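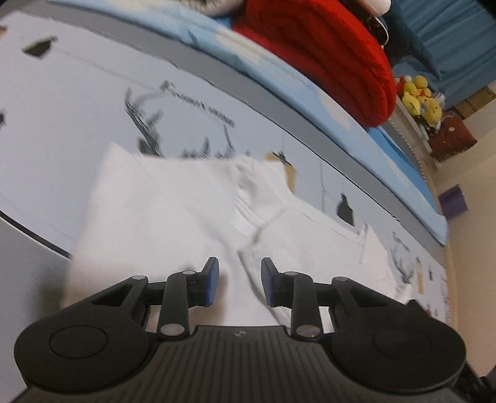 *A bed with its layers: antler-print sheet, light blue blanket, folded red knit.*

**Wanted: people who don't believe in making the bed (and a few who do)**

Every year somebody publishes a list telling us that a made bed will change our lives. I have read a good many of these and I'm still waiting for the part where they show their work. Usually it's a survey of people who already own a lot of pillows.

So Rewi is running a small home study of its own, and we need 30 adults to take part. It's about bedding: what's on your bed, how many layers, where they end up by morning, and how much of your day goes into putting them back. We are not selling sheets. Zilletport, the housewares store that lent us the room we meet in, does sell sheets, and has agreed not to mention them to you.

**What you'd do**

For 4 weeks you keep a short paper diary. In the first 2 weeks you treat your bed however you normally do, even if that means a heap. In the second half you get one of two instructions, drawn at random:

- Fold or straighten everything within an hour of getting up, including any throw or knit blanket that lives on top
- Leave it all exactly where it lands until you go back to bed

Each evening you write down how long you spent on it (zero is a fine answer), how you slept the night before, and whether anyone in the house complained. At the end there's an interview, around 40 minutes by phone. Please don't tell us what you think we want to hear. I don't know what I want to hear, though I have my suspicions about decorative blankets.

**Who can apply**

You should be 18 or older and sleep in the same bed most nights. We especially want people who use more than one blanket, people with printed sheets they didn't choose, and people who share with someone whose standards are different from theirs. Pets on the bed are OK. Put them in the diary.

We can't take anyone who works in bedding retail, or anyone who has written one of those lists.

**What you get**

A $60 payment when the diary comes back, whether or not it's tidy. Missing a day or two doesn't disqualify you, but filling in a whole week from memory does, and yes, it's fairly easy to spot. You will not get a better night's sleep out of this as far as I can promise. If you do, write it down.

**How to apply**

Send a paragraph describing your bed as it is right now to Grethe Snorradóttir, care of Rewi, at the Zilletport front desk. Don't straighten it first. Include a phone number and a time of day when you'll pick up. Applications close at the end of November and diaries start in December, when most people are adding blankets anyway.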